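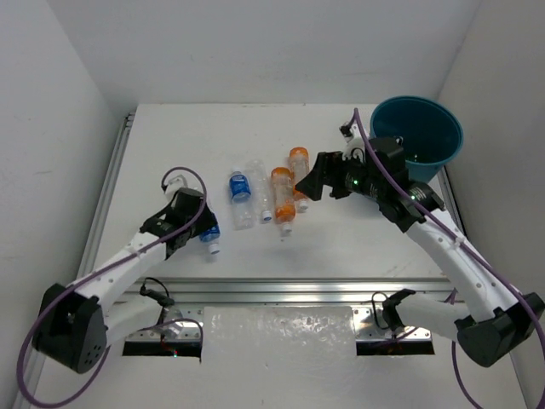 Get involved > Community > Calls for participants

Tellow Refill Trial - we're looking for 60 households

Do you drink a lot of bottled water, squash or fizzy pop at home? We'd love to hear from you! Tellow is running a refill and return trial in Latham this August, and we need 60 households of every shape and size to take part. Students in shared houses, big families, people living alone, people who have never rinsed out a bottle in their lives - all very welcome.

The trial lasts 4 weeks. We'll give you a crate and a simple diary, and you carry on buying drinks as you normally would. Empties go in the crate, caps on, and our van collects once a week before 9am. In the second half of the trial you'll also get a card for the new refill point at the Carrillo Street shop, and we want to know whether you use it, what annoyed you about it and what would bring you back.

The diary takes five minutes or so in the evening, and you can fill it in on paper or on your phone. There are two group chats as well, one at the start and one at the end, with tea and a really good spread from the Pimosach bakery (do tell us about allergies).

You'll need to be 18 or over, live in Latham and have somewhere to keep a crate, indoors or out. One person per household signs up, but everybody can join in, and children often turn out to be the keenest diary keepers. Each household that finishes gets a £60 shopping voucher.

Last year's survey brought in 2,000 replies and so many good ideas that we're still working through them. Now we want to see what happens in real kitchens!

To put your name down, ask for a form at the Carrillo Street shop or ring the Tellow office and speak to Araceli Figueroa. Braulio Aguirre looks after collections and can answer anything about crates, stairs or awkward parking.

Tagged: Recycling, Take part, Latham

We use cookies to remember your settings. Accept all | Manage choices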